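I spent two weeks of August in Imholm, and I think the town makes a mistake with its visitors. Everything is built for people with a car. The bus from Povari comes only twice in a day, and the last one leaves before dinner.

I do not complain about prices. A room for 142 a night is normal for a mountain town in high season. But if the guest must also rent a car, many families will choose another place.

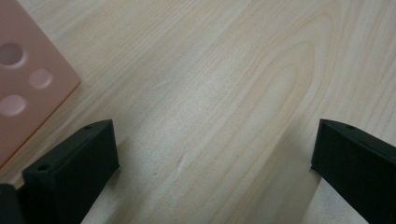
Photo: Lwazi Nel

The hotel owners tell that a later bus will be empty. I am not convinced. On my evening walks I met many people going on foot along the road, with children, in the dark. They would gladly pay for a seat.

Jacobs, the next village, started an evening bus last year, and its restaurants stay open until 11 now. Imholm has better food and a nicer lake. It should try the same for one season at least.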